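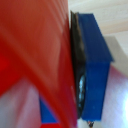
Red at close range, from a warm orange-tinted red to crimson.

Matching and Touching Up Red Enamel on Metal
Faulkner Finishing Notes
Last updated Thursday, July 24, 2025

Red is the hardest common color to touch up. Most red pigments are fairly transparent, so the color you see depends on the layer underneath, the thickness of the film and the light in the room. A repair that matches at the workbench can look brown in the driveway. The method on this page applies to chips and scratches in solvent-based enamel on steel: tool chests, mailboxes, garden chairs, toy wagons, cabinet doors. It does not apply to powder coat deeper than a surface scuff, or to any two-stage automotive finish.

What you need

Enamel in the nearest stock red, half-pint can
Small cans of yellow, blue and black enamel for tinting
Gray metal primer
Wet-or-dry sandpaper, 300 grit and finer
Mineral spirits and lint-free rags
A fine artist's brush, synthetic
Flat wooden toothpicks
White index cards
Rubbing compound
Nitrile gloves

We use Rovel enamels in the worked mix below. Other solvent-based enamels can be tinted the same way as long as the base and the tints come from the same line. Mixing lines can cause curdling or a film that stays soft.

Before you start

Find out whether the existing finish predates lead-free paint. If the piece is old or its history is unknown, use a lead test kit before any sanding. If the test is positive, stop and get local guidance on lead-safe work.

Work where air moves through the room. Keep solvent and rags away from pilot lights and space heaters. Rags go in a lidded metal can with water in it.

Step 1. Clean the area

Wash with dish soap and water, rinse, and dry. Then wipe with mineral spirits on a clean rag, turning the rag after each pass. Oxidized red enamel leaves pink residue on the cloth. Keep wiping until it comes away clean, or the sample you match against will be the chalk on top and your mix will end up too light.

If the residue does not stop after several passes, polish a patch the size of a playing card with rubbing compound and match to that patch. You will have to polish the rest of the panel later to bring it into line.

Step 2. Read the color

Look at the cleaned patch in open shade outdoors, in midday light if you can. Do not use direct sun. Tilt the part and note two things.

First, the bias. Reds lean toward orange or toward blue. Hold an orange-red card and a crimson card next to the patch. One will look obviously wrong and the other less so.

Second, the depth. Compare the patch with your base enamel brushed out on a white card and dried. If the dried sample is brighter, the base needs to be darkened.

Shadows and reflections change a red more than they change most colors. A wall or a shirt reflected in a glossy panel will shift what you see, so wear gray or black and stand clear of painted siding.

Step 3. Mix

Start with a measured 18 ml of base red in a clean glass jar. Add tint by the toothpick drop. Stir for a full minute after each addition, scraping the bottom.

To move toward orange: yellow
To move toward crimson: blue, one drop at a time
To darken: black, one drop at a time, no more than three drops in total

Too much black turns red to brown and cannot be corrected in the same jar. If the mix needs more than three drops, begin again from a darker base.

For a Beson tool chest with moderate fading, our mix came out as Rovel 458 with two drops of yellow and one of black. Treat that as a starting point. Chests of the same model stored in different garages will not match each other.

Brush each trial onto a white card over a stripe of the gray primer. Write the drop count beside it. Let it dry before judging; enamel darkens as it dries, and red does so visibly.

Step 4. Prepare the chip

Feather the edge of the chip with 300 grit, wet, using light pressure. Keep the sanded zone small. Stop when a fingernail no longer catches on the rim.

Remove any rust down to bright metal. Rust left in a pit will lift the repair by the following spring.

Wipe with mineral spirits and let the surface dry. Apply primer to the bare metal only. Primer that laps onto sound red will show as a dull ring under the topcoat.

Step 5. Apply the color

Use thin coats. Load only the tip of the brush and touch it to the middle of the chip, letting the paint flow outward. Do not stroke.

Three or four thin coats are usual. Leave each to dry overnight. At the Fernunetti workshop, where the temperature is held at 44 degrees overnight in winter, we leave two nights between coats and warm the part to room temperature before painting.

The color will look thin and pinkish or grayish over primer after the first coat. Do not adjust the mix at this stage. Judge it after the third.

Step 6. Level and polish

Wait two weeks. Wet sand the high spot with your finest paper wrapped around an eraser, then polish with rubbing compound by hand. Power buffers generate enough heat to drag fresh enamel.

Troubleshooting

Repair looks too dark: coats were too thick, or too much blue. Sand back and repeat with fewer coats.

Repair looks brown indoors only: the two pigments respond differently to warm bulbs. A different base red is the only cure.

Wrinkled surface: recoated too soon. Let it harden, sand flat, repaint.

Storage

Decant leftover mix into the smallest jar that will hold it, label it with the drop counts, and store it upright. Paint mixed in September is normally usable the next spring if the jar was full. Strain it through nylon before use and brush out a new card.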